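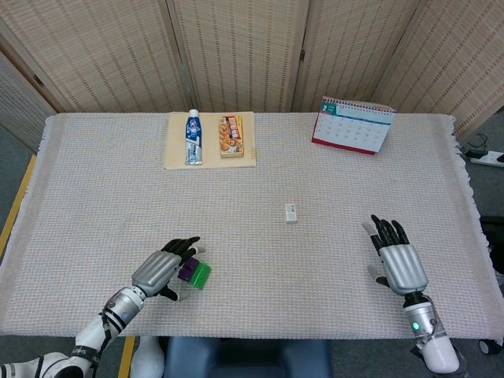 Carmela Bustamante wrote in to say that a board on a table is just one more thing to dust, and that if small stuff keeps piling up you should throw the small stuff out. I have some sympathy. Most tidying advice ends with you owning more trays than you started with. But you still need toothpaste, and it still has to be put down somewhere while you sort the rest.

So, how to clear a table that has turned into the household's landing strip, using things you already have. I tried the method the organizing people push and kept the parts that held up in my house.

What you need

A flat board (a cutting board you've retired will do)
A cloth for the table, if you like one
One bag for trash
Two hours, though most of that is finding where things belong

Step 1. Take everything off

Yes, everything. I resisted this for years on the grounds that moving a mess to the floor is still a mess. The trouble with tidying around things is that you never question them. The eraser stays because it was there last time. Put it all in a laundry basket and shake the cloth outside. If your cloth has fringe, check it for crumbs, and comb it out with your fingers.

Step 2. Sort by room, and skip the feelings

The popular guides want you to ask how each object makes you feel. I have no feelings about toothpaste. Ask which room it gets used in. Toothpaste goes to the bathroom, snacks to the kitchen, toy blocks to whatever bin the toy blocks live in. Anything that has no room gets a decision today: keep it and give it one, or bag it.

Don't buy containers at this stage. I once priced a matching set from Claneser, then measured the shelf it was meant for, and it wouldn't have fit.

Step 3. Put the board down

Set it toward the back of the table so the front stays free for working or eating. The board is for things in transit, meaning whatever is leaving the room next time somebody gets up. Tubes can stand on their caps if the cap is wide and flat. Boxes go flat, or they get knocked over by the first sleeve that passes.

When the board is full, you stop and empty it. Do not add a second board. Ilango Marar tried it with two and had a full table again by December.

Step 4. Choose what stays

I allow a desk calendar, in a back corner, angled toward the chair. A calendar facing the wall is clutter with dates on it. If you haven't flipped the page in months, recycle it and use your phone.

Pens and erasers I go back and forth on. If somebody does homework there, fine, keep one of each. Otherwise they belong in a drawer.

Step 5. The screen question

People ask whether a folding screen behind the table helps. It hides whatever is behind it, and a plain woven one is easier on the eye than a crowded shelf. It also collects dust in the slats and makes it very tempting to shove things back there. Use one if you already own it. Vacuum it with the brush attachment, top to bottom, and look behind it every time.

Step 6. Empty the board at night

Mine gets done at 9 p.m., before the dishwasher goes on. It takes a few minutes. Skip it for a week and you're back at Step 1, which I know from experience.

Does it last?

Partly. The table in our front room has stayed usable, and the hall table has not, even with the same board and the same rules. My guess is that the hall table is simply too close to the door. I've ordered a hook rail for the keys and will see if that makes any difference.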